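Come and sew with us in Garkbridge: places open for our winter mending circle 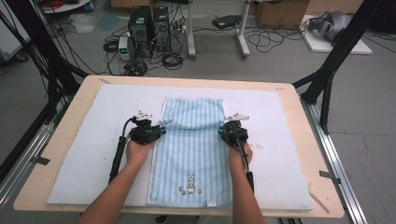
We are looking for 14 people to join the next round of our mending circle, and we would dearly love some of them to be folks who have never threaded a needle in their lives. If your grandmother did all the hemming and you always meant to ask her how, this is for you!

The circle starts up again in December and meets in the back room of the old Fragkou bakery (the door is on the side street, next to the bike rack). We get going at 6:30 in the evening and each session lasts 90 minutes, though people do tend to hang on chatting until the kettle is empty.

Evdokia Stamatopoulos will teach hand stitching, patches and simple embroidery. Danylo Melnychuk looks after the two sewing machines and will show you how to wind a bobbin as many times as you need to see it.

Please bring something from home that wants fixing: a shirt, a pillowcase, a bath towel with a frayed hem. Thread, needles and scissors are all here. There is a fee of $32 for the whole round, and kids over ten are welcome with a grown-up.

To put your name down, leave a note at the bakery counter with your phone number and a line on what you'd like to mend. If you need a ride over from Studbridge, mention that too, as there is usually a spare seat in Danylo's car.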